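Hendlow: the gripper build, in pictures and excuses

Posted September 2026 by Barrett Oyelaran
Filed under: shop projects, things that pinch

Back to gallery index

Hendlow is a two-finger gripper that Indrek Sepp and I have been putting together at the Saengthong shared workshop since July, on the bench by the window that everyone else gave up on. It's meant to be a cheap hand tool with a camera on it. You squeeze the handle, the fingers close, the camera sees what you saw, and later on an arm is supposed to learn good manners from the recording. We don't have the arm. We have a shelf where the arm will go, and a very nice label on the shelf.

The parts budget was 70 dollars. We held to that for nearly two weeks.

A word on the fingers, as people keep asking in the comments on the last gallery. The first pair were printed thin because Indrek wanted them elegant. They were elegant right up to the point where they met a jar of screws. Version two was thicker and had a rib down the back, and it worked well enough that I got ambitious and moved the mounting hole, which put the two tips out of line by 3 millimeters. You would not think 3 millimeters matters until you try to pick up a washer. The current ones are plain black blocks with an angled face. Hacer Canpolat calls them the dominoes. She is the one who got them to meet properly, with a file and a good deal of muttering, so she can call them what she likes.

The mechanism is a rack and pinion, copied in spirit from an old Pidix drawer slide that Jurgita Grigaitė found in the scrap bin and was planning to use for a drawer. Sorry, Jurgita. The slide had the right feel, stiff at the start and smooth after that, and we spent a whole evening trying to get the same thing out of printed parts and candle wax. Candle wax is fine, by the way. The expensive grease is also fine. They are the same amount of fine.

Wiring is the part I'd do over. The cable leaves the housing at the top and loops around the side, and it has been caught on my sleeve, Indrek's sleeve and the handle of a vise. There's a channel for it in the next housing. There was a channel for it in this housing too, but I put the channel where the screws go.

Software is Indrek's end and he has asked me not to describe it. It records. It stops recording when you tell it to, usually. He has a script called Wamano that lines up the video with the finger position, and when the two drift apart it prints the word "hm" and carries on.

Now for the grasping list. Hard things are easy: blocks, mugs, the tape measure. After those we wrote down a set of awkward items, on the theory that if the tool could manage them it could manage anything, and on the further theory that they were already lying around. A rolled sock. A paper cup. Clear plastic, which is floppy and shiny and gives the camera mostly glare to work with.

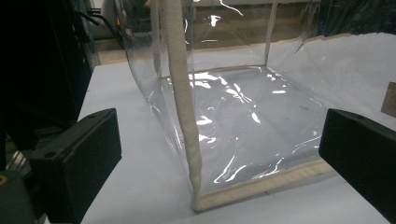 Clear bag, beige piping, one domino on either side. The highlights on the film are brighter than anything else on the table.

Aušra Uibo suggested going for the piping, as it's the one part of the bag with any backbone. I had been planning to go for the middle of the film, like a man trying to pick up a puddle. We've put "grab the seam" on the whiteboard under "don't move the mounting hole."

Still to do:
Rubber pads for the finger faces (Hacer has opinions and a bicycle tube)
New housing, cable channel somewhere sensible
Find out what "hm" means
600 recordings, which is the number Indrek wrote on the wall and won't discuss
Replace Jurgita's drawer slide

Print files will go up once the new housing stops changing. If you want the current fingers anyway, leave a comment and I'll send them along with a file and some sandpaper.

Next gallery: The Shelf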